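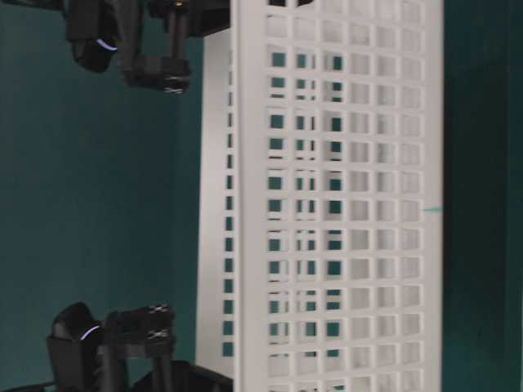
How long does a block of the Ornmont olive oil soap need before I can use it?
Give it 28 days from the pour date on the label. I know, I know, it looks finished when it lands on your doorstep. It's soft, though, and if you take it into the shower in the first week you'll have a puddle of goo in the dish by the weekend.

Ornmont Uncut Soap Block, plain olive

I started selling these whole in July after enough people at the market asked if they could have a block before I sliced it. So this is the same soap as my regular bars (olive oil, coconut oil, a little castor, water, lye, and nothing else), just sold in one piece for you to cut and cure at home. It works out cheaper for you and it saves me a lot of shelf room, so everybody's happy!

You get one block, wrapped in brown paper, with the pour date written on the end. I cut mine into bars with a plain kitchen knife, though the Kedent wire cutter does a much cleaner job if you plan on buying more than one block. I've had mine for years and only replaced the wire once. Cut it within a couple of days of getting it. Leave it longer and the ends start to crumble on you.

Stand the bars on edge with a finger's width between them, somewhere airy and out of the sun. Turn them whenever you remember. A closet shelf is fine if you leave the door open a crack, but please don't use the bathroom, it's far too damp in there.

Unscented is the only version right now. I did a lavender run with oil from Zelen and it was lovely, but the smell had mostly faded by the time the bars were ready, and I didn't feel right charging extra for it. Bjarke Kjærgaard wrote to me about trying cedar instead, and I've got a small test batch going. We'll see.

A few odds and ends:

Color runs from cream to a pale green depending on the oil I get. It all turns lighter with age.

White powder on top is soda ash. Wipe it off with a damp cloth or leave it, it washes away the first time you use the bar.

Keep the bars off bare metal racks, they can pick up orange spots.

Price is $26 a block. Shipping is $5 and I mail orders out in batches, so allow a little extra time around the holidays. If a block shows up cracked, send me a note within 90 days and I'll replace it.

Page updated January 2018

Also in the shop: Baldursdóttir soap dishes, soap ends by the bag, shaving pucks (sold out)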